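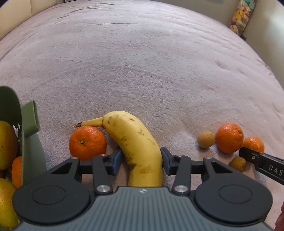

4 min read

I finished Skismont in July, after starting it three times. The first two goes I gave up at the river crossing, same spot both times, and put it down to the game being badly made. I now think it's a good game with a badly made first three hours, and that's what I want to write down before I forget the details.

For anyone who hasn't run into it, Skismont is a walking and climbing game from a small studio called Drakeo. You play a surveyor sent into a mountain valley to redraw the maps after a landslide. There's no combat. You have a rope, a notebook, a pack with limited room in it, and a weather system that will happily kill you. It came out on PC first and then got a console version, and the console version is the one I played.

The opening is slow. You get a long talk from the station master, then a tutorial about knots, then another tutorial about the notebook, and then a walk along a road where nothing much happens. The river crossing comes next and it's the first time the game asks you to plan anything. You have to read the current, choose where to anchor the rope and drop enough weight to get across. None of that has been explained. The knots have, twice.

My mistake was carrying everything. I'm a hoarder in games. I had every tin of food from the station and both spare coils, and the character just sinks. On my third go I left most of it on the bank and walked across at the shallow bend like it was nothing. The gear stays where you drop it, too, so you can come back later. I didn't know that until Rajitha Amarasinghe told me over lunch, and he'd already finished the whole thing twice.

Once you're over the river the map opens up and it's hard to stop. The valley has 17 survey points. You can do them in any order, though the ones above the tree line are a waste of time without the better boots. Each one asks you to stand on a spot, take bearings on three landmarks and draw the lines in yourself. If your lines are off, your map is off, and the game doesn't tell you. I spent an entire evening looking for a hut that was on the other side of a ridge from where I'd drawn it. I was annoyed at the time. I've thought about that hut more than anything else I've played this year.

The weather is the other thing it does well. Fog comes in fast and you have to decide whether to camp or trust the map you made. By the second half I'd worked out that my bearings from the eastern points were fine and my western ones were rubbish, so I'd walk in fog on one side of the valley and pitch the tent on the other.

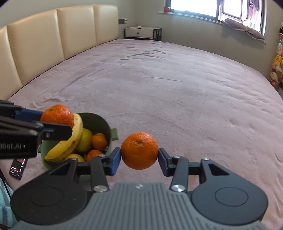
Mandarin season.

The inventory is still bad, even late on. Everything takes up squares in the pack and rotating things on a controller is slow. There's no sort button. You also can't see the weight of an item until you've picked it up, so there's a lot of picking up and putting down. Drakeo patched the menus once after launch and made the text bigger, which helped on the TV, but the squares are the same.

Performance on console was mostly all right. It hitched when I came down into the village from the north, every time, and once it froze on the loading screen and I lost the walk back from the quarry. Saving only happens when you camp or sleep at the station, so that was a fair bit of progress. I camp a lot more now.

Some numbers, for those who like them. The notebook has room for 200 entries and I filled it, mostly with junk about birds. The highest survey point sits at 2,000 metres on the in-game altimeter and getting up there took me four tries. The last try was in clear weather with almost nothing in the pack, and it was easy.

I won't spoil the ending except to say that the station master checks your map against his own and the conversation changes depending on how you went. Mine had five mistakes in it. He was polite about it. Nilmini Khan got all of them right and says her version of the scene is shorter and a bit colder, and I'd like to see that but I'm not going to redo the western side to get there.

People keep comparing it to Tavthorpe and I don't really see it. Tavthorpe has the same sort of colours and you do walk a lot, but it tells you where to go with a marker and it fills the walk with talking. I liked Tavthorpe. I played it with a podcast on. I couldn't do that with Skismont, I had to have the sound up to hear the wind change.

If you're going to play it, drop the tins before the river. Take bearings from the eastern side first while you're learning. Skip the fishing, it gives you food you don't need and the rod takes four squares. And turn off the controller rumble in the storms, it chews through the battery.

I've started on the free add-on, which puts a second surveyor in the valley whose map disagrees with yours. I'm two points in and can't yet tell which of us is wrong. I'll do a shorter post on it when I'm done.

200 shares
4 comments

Georges Bitar
I quit at the river as well. Had no idea the gear stayed put. Might reinstall it on the weekend.

Ulises Núñez
Disagree about the fishing. If you fish at the upper lake you can skip going back to the station for the whole middle part. The rod is too big though, I'll give you that.

Nilmini Khan
It isn't colder, he just has less to say. Redo the western side.

Yoshinori Kudo
On PC you can see the weight by holding the inspect key before you pick it up. Not sure why they left that off the console version. The stutter coming into the village is on PC too.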